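Dining Room Skills, Unit 7: Sorting and Stacking Plates
Handout to accompany the practical session
Tutor: Duangjai Wannasri
Hastness Catering and Hospitality Certificate, November intake

Bring this with you. Last year's group were told the same, and I spent the practical reading mine aloud to people who had left theirs on the bus.

1. Why there is a whole unit on this

You have all stacked plates before. You have done it at home, where there are four of them, they match, and the only person you can annoy is your mother. A canteen or a large café is a different animal. The Wattanapong staff restaurant serves 345 lunches at a sitting and owns 800 plates, bought over the years by people with strong and conflicting views on colour. When Pieter Engelbrecht took over the wash-up there he found the big ones on top of the small ones in nearly every cupboard. He describes his first month as "mostly sweeping".

The rule is short enough to write on your hand. Large at the bottom, small at the top, like with like where you can. The rest of this handout covers the ways in which people manage to get that wrong.

2. Lay out before you stack

Beginners grab the nearest plate, put the next nearest on it and carry on until the thing leans. Spread everything flat first, so you can see what you have. It feels slow. It takes less time than rebuilding a stack from the middle, and you will do that once in the practical whatever I write here.

Use a bare wooden table if there is one. A cloth slides, and takes the plates with it.

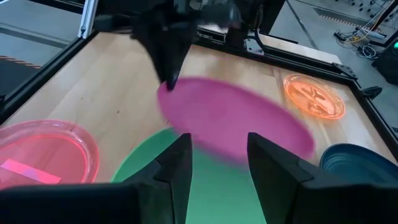
Fig. 1. Magenta over green, with the table left bare.

Once the plates are out, find the largest and start there. Do not go by colour at this point. A bright plate looks bigger than a dull one, and every year somebody builds a confident base out of something loud and then discovers a grey one underneath their elbow that is two sizes up. If you can't decide between two plates, put one on the other and look at the edges. This is allowed. It is not cheating, although Usa Chareonsuk's group treated it as such for an entire morning.

3. Rims

A plate with a raised rim wants to sit inside its own kind. Put a flat-edged plate on top of it and you may get a wobble, or you may get a perfectly good fit that jams. Try the pair before you add a third.

See-through plates deserve a word of their own. They catch the light, which makes the edge hard to judge, and two of them together look like one until you pick them up. Keep them together in a stack of their own if there are enough. If there are only a few they can go on top, by size, where they will at least be seen.

4. Mixed sets

Most of you will end up working somewhere with a mixed set. The practical uses one on purpose. Colours in the set include orange, charcoal, lime, a pale grey-blue, peach, magenta, dark teal, red and a bright green, and no, there isn't a tasteful version. The small ones are the orange, the lime and the red. The grey-blue and the bright green are both large, and the charcoal and the peach come in the middle. 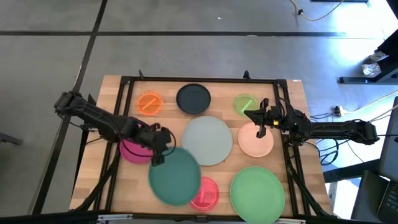
Decide on your sizes before your colours and say them out loud to your partner. "Medium" means nothing until you have agreed on it. Fongchan Khamphan and her partner once produced two beautiful stacks of medium plates, one clearly larger than the other, and each defended theirs through most of the tea break.

Where two plates are the same size, colour may decide. Dark below light is the custom at Vanley and light below dark at Jutow. I have heard both explained at length and remain unconverted.

5. Lifting

Take the plate by the rim, not with your thumb across the middle. Lift it clear of its neighbours before you move it sideways. Dragging marks the plate, marks the table and makes a noise that brings me over.

Lower it level. If it arrives tilted, one edge lands first and the rest follows with a clatter. Let go when it is down. People let go a little early when they are being watched, so practise being watched.

Stop at 8 plates for this exercise and begin another stack, even if the first looks steady.

6. Before the practical

Sleeves up, rings off, long hair tied back. Work in pairs. The session starts at nine and I lock the crockery cupboard at noon, with or without your contribution in it.

Reading: the wash-up chapter in the course folder. Waraporn Ratanaporn has the spare copy and would like it returned without gravy this time.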